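Andotholm's summer lunch club feeds more families than ever

August 11, 2019

The summer lunch club at the old Prultard Street hall has had its busiest year yet, and if you have walked past at midday lately and wondered why there were so many scooters propped against the railings, now you know. With two weeks of the holidays still to go, the club has already served 3,231 lunches, which is more than it managed in the whole of last summer, wet weeks and all.

For anyone new to Andotholm, the club began when a handful of parents from the Chong estate noticed how long the holidays can feel when the school kitchen is shut and the shopping has to stretch that bit further. They borrowed the hall for a fortnight, made a great many sandwiches, and found that people rather liked having somewhere to sit down together in the middle of the day. It has run every August since, and this year it opened in the last part of term as well, so that the little ones who finish early were not left out.

Lunch is free, there are no forms to fill in and you don't have to live on any particular street. Children come with parents, grandparents, childminders and big sisters, and the grown-ups are fed too, which was not the case in the early days and has made a world of difference to the mood of the place. There is generally something hot, usually pasta or a jacket potato, with bread and salad alongside and fruit for afters.

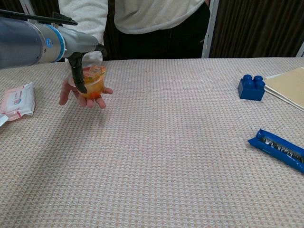
The kitchen has had to grow up quickly to keep pace. On the opening day there were 41 people through the door, and the helpers thought that was a crowd! By the second week they had brought the tables in from the back room, and the queue was going out past the noticeboard and down the steps. The old cooker, which has been coaxed through many a jumble sale and christening tea, finally gave up over a tray of potatoes, and lunch that day was cheese rolls all round. A replacement was found second-hand and paid for out of the collection tin, with a generous top-up from Zokus, the hardware shop on the corner, whose staff also came over after closing to put up some badly needed shelves.

Much of the salad has come from the allotments behind the railway line, where 13 plot holders have been dropping off whatever they can spare. This has meant a fair quantity of courgettes. The cooks have put them in soup, in pasta sauce and in a chocolate cake that went down very well with children who were told what was in it only afterwards. Runner beans are now arriving by the carrier bag, and anything left at the end of the session goes on the table by the door for people to take home.

After lunch there are board games and drawing, and on dry days there is rounders on the green. The library has lent two boxes of picture books, and there is a quiet corner with cushions for anybody who would like to sit out of the noise for a while, grown-ups included.

The club is open from noon until two every weekday until the end of August. More hands would be very welcome, especially for the washing-up, and you would be trained, fed and thanked. Clean jars with lids are wanted as well for a chutney morning later in the month, when 10 places are set aside for older children who fancy learning how it is made. Names can be put down on the sheet in the hall porch, and jars left in the crate underneath it.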